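Retention money and the small contractor

Retention remains one of the least examined habits in the building trade. The client holds back a share of each payment until the work is complete and defects have been put right. The intention is reasonable. In practice, the firms least able to wait for their money are those made to wait longest.

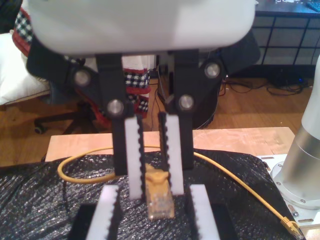

Who carries the risk

A specialist firm may finish its part of a project in the first months and leave the site in good order. Its retention is nevertheless often tied to completion of the whole building. At Wirndale, the electrical subcontractor Vesska waited 300 days for the release of a sum that was never in dispute. The main contractor, Renonel, had itself not been paid.

Jytte Dalsgaard, who advised several of the firms concerned, has argued that retained sums should be placed in a separate account and released within 60 days of each trade's own completion. We support that proposal. Money held as security should remain available if the holder fails.

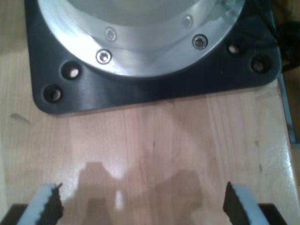
Opponents reply that a client needs some hold over those who have left the site. That is a fair concern, and defects do appear late. Yet the test of completed work should be stated in the contract and applied to the item itself. A round metal flange seated on a dark mounting plate, as in the photograph, can be inspected against its drawing on the day it is offered for approval, and the same principle should govern a boiler bracket or a stair rail. Where the item passes, half the retention should be released at once, and the remainder at the end of an agreed defects period.

Contracts let from July onwards should adopt these terms.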